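Tisurik Community Help
Classroom and Club Projects > Two-Arm Setups

Bun transfer task: how should our students score a partial run, and how should they reduce marks on soft objects?

Posted by Sevix Robotics Club (student project account)
Asked in February. Status: open

Our club is preparing an entry for the kitchen task category of the Sestier student competition. The students have selected a food transfer task: steamed buns are to be moved from an electric steamer to a plate by the right arm, while the left arm is responsible for the glass lid. The club meets after regular classes and has use of the table until 6 p.m.
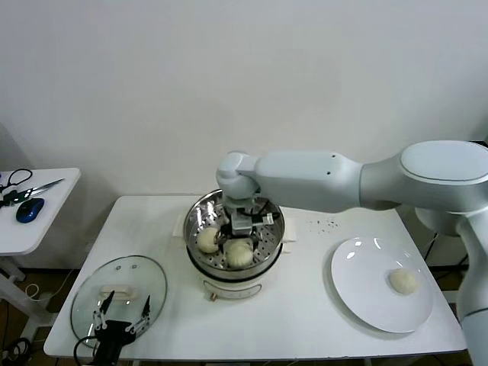 The students wish to record at least 24 complete runs before the entry is submitted. At present they are not in agreement on two matters, and the club would be grateful for guidance from members who have supervised similar work.

The first matter concerns scoring. The competition rules describe a run as complete when all buns are on the plate. They do not state how a team should log a run in which one bun is placed correctly and another is dropped, torn, or left in the basket. One group of students proposes to discard such runs. The other group proposes to keep them under a separate heading.

The second matter concerns grip. The buns are soft, and the fingers leave marks when they close too far. When the grip is relaxed, the bun may slip as the wrist rises past the rim. The students have been adjusting the closing distance by hand between runs, and the log does not always show which setting was in use.

Please note that the club has no budget for new gripper parts this term. Suggestions that can be carried out with the present equipment would be preferred.

Posted by Witkowska School Engineering Office
Marked as helpful

With regard to scoring, our office recommends that no run be discarded. Students should log each bun as a separate transfer and then log the run as a whole. A run with one failed transfer is entered as incomplete, and the successful transfers within it still count toward the transfer record. The two totals should be reported separately and should never be combined in a single percentage.

We also ask our own students to write down the reason for each failure at the time it occurs. The following entries have been sufficient for our purposes:

slipped while lifting
touched the rim
torn or badly marked
placed outside the plate
stopped by operator

With regard to grip, the closing distance should be fixed before a set of runs begins and should remain unchanged until the set is finished. Our students use sets of 10. If the setting must be changed partway through, the set is closed and a new one is opened. This practice will appear slow at first, but a log that mixes settings cannot be used to compare them.

It is further recommended that the buns be taken from the same package and used at the same temperature throughout a set. A bun that has been handled several times becomes softer on the sides and should be replaced. Any food used for practice should be kept apart from food that is to be eaten.

The path of the wrist should also be reviewed. A straight vertical lift until the bun is well above the rim, followed by a level move toward the plate, has given our students fewer slips than a single curved motion. It permits a lighter grip.

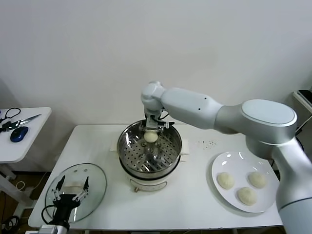
Additional Answers

Posted by Member 36 (club adviser)

I would keep all the runs. The judges at our regional event asked to see failed runs, and the teams that had kept them were able to respond.

For the grip, try approaching the bun from a different side. Ours held better when the fingers closed lower down, below the widest part. I do not have measurements for this.

Plan the order of the buns as well. If the first one is placed in the middle of the plate, there is little room for the others, and the gripper may push it when it comes down again.

Posted by Guest account

Our team used foam buns for the early practice and changed to real ones later. It saved food. The grip setting had to be done again from the beginning, however, so I am not certain that it saved any time. Please check whether your category allows substitutes in recorded runs. Ours did not.

Reply from Sevix Robotics Club

The club thanks all members for their responses. The students have agreed to keep every run and to log each transfer separately. The closing distance will be written at the top of each log sheet and will not be changed within a set. The question will remain open until the first two sets have been completed, and the club will post its log sheet to this page at that time.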